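We use cookies to remember your cart and your region. Accept | Manage settings

Bench & Assembly > Small Parts Handling > Bins

Parside Yellow Parts Bins, sold in pairs

If you do light electronics assembly, you already know how much of the day goes into hunting for the thing you had a minute ago. We love these bins for that. They're bright, they're open, and a red board or a dark wire sitting in one shows up right away, even late in a shift when your eyes are tired.

The Parside is a shallow, rectangular yellow plastic bin with thick rounded rims. The plastic is glossy and wipes down with a damp cloth and a drop of dish soap. It will pick up scratches and scuffs with use, as any shiny plastic does, and ours have plenty! They still do the job.
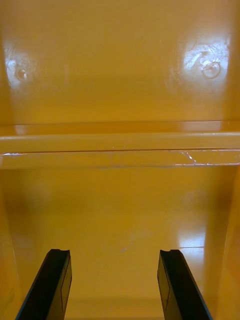
What goes in them

Our favorite setup is two bins on each side of the bench with a stainless steel tray in the middle. Boards go in one bin, wire harnesses in the next, and whatever is being worked on goes in the tray. Harnesses do especially well here: the low sides let you pick one up by its connector without dragging the rest along. Round boards are good too, the kind with notches around the outside and a hole in the center, which never seem to stack nicely anywhere else.

For boards with tall capacitors or a terminal block, keep to a single layer. It takes more room but you won't be leaning parts on each other.

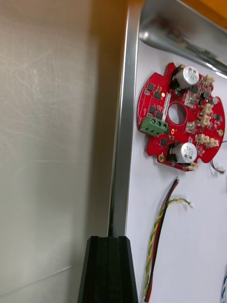
Are the bins static-safe?
The standard yellow bin is ordinary plastic and isn't rated for static protection. For bare boards, use the Jillier liner mat (sold separately) and your usual wrist strap.

Ordering

Part no. 2525, pack of 2. A carton holds 50 packs, and we keep 200 packs on the shelf at our Penrose warehouse most weeks. Larger orders ship in June with the next delivery.

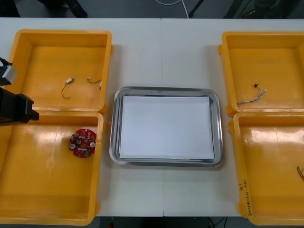 Mixed cartons are fine as well, so if you want bins and liner mats together, just write it in the notes box at checkout and we'll pack them that way. Kyrylo Hnatiuk handles bench layouts and is very happy to look over a sketch of yours, pencil on a napkin included.

Tagged: parts bins, electronics assembly, workbench

© Mullton Bench Supply | Contact us | Back to top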